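Home | Getting Started | FAQ | Downloads | Forum

Nellar FAQ: recording your own demos

I keep getting the same questions about Nellar, my little project for teaching a simulated arm kitchen chores, so I finally wrote the answers down.

What does a demo look like?

It's one pick, start to finish, driven by me with a game controller (slowly, I'm no surgeon). I save a wide view and a close view.

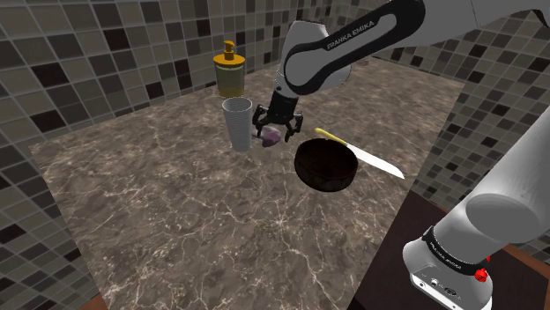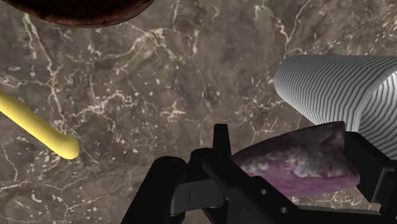 How many do I need?

For one object on one counter, 100 got me a policy I wasn't embarrassed by. My first full set, which I called Dosska, has 873. I wanted 1,000 and ran out of patience in April!

Do you keep the bad ones?

Yes, in their own folder. There are 269 in there right now, mostly drops and a lot of me bumping into stuff. Please don't mix them in with the good ones, I did that once and the arm picked up my nervous little wiggle before every grasp.

Should I move things between demos?

Please do! I shuffle the whole counter every time, and I'll tip things over too. If everything always sits in the same spot, the arm just memorizes the spot.

Can I pause halfway through?

You can, but trim the pause out before you save. Long stretches of nothing teach it to sit there.

Will you take my demos?

Love to. Use the upload page, keep each task in a separate zip, and tell me which controller you used.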